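Home | Features | Opinion | Archive | Subscribe
Print this article | E-mail to a friend
Shares 401 | Comments 20

The Rule Book Meets the Bathroom Cabinet

By Capucine Courtois

The draft household handling code runs to 50 pages, and the word "soap" appears in it once, under slip hazards. Vesna Nikolovski finds this hard to forgive. She edits the thing for Jendora, a small outfit that writes operating standards for people who teach grippers to tidy up, and she has strong views on soap.

"A box is a courtesy," she says. "It has corners. Soap has no manners at all."

Clause four, her favourite, says a practice table must look like someone's actual life. It forbids matching sets, colour coding and what an earlier draft called "showroom behaviour." A big plastic basin is fine. So is a plaid shirt for a tablecloth, buttons and all, with soap and a sponge in among the cartons.
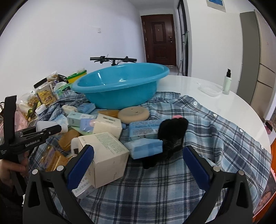 Vol. 12, No. 3

The clause has enemies. Dušan Vukčević, who reviews drafts for Brirkis, would like a bare surface and one object at a time, and has said so in 20 separate margin comments. His argument is respectable: if you change everything at once, you learn nothing about the grip. Nikolovski's reply is that she has never met a kitchen with one object in it.

They have compromised, in the manner of standards people, by adding an annex. Annex B asks the operator to approach each item at an unhurried speed, close the fingers squarely and avoid dragging the neighbours along. Cloth may be rumpled. It may not be smoothed between attempts, however much your mother would want you to.
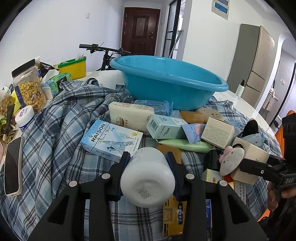
Bottles get a whole page to themselves. Grip the body, keep clear of the cap, and don't squeeze harder because you're nervous. Vlasta Softić, who trains new operators, reckons the last part should be printed on the wall. Beginners clutch a shampoo bottle as if it owed them money.

Then there's the matter of plush toys, which the March draft filed under "deformable goods, sentimental." The second word has been struck out. Softić wants it back.

Comments on the draft close on Sep 1, 2018. Vukčević has already sent his, with an annex.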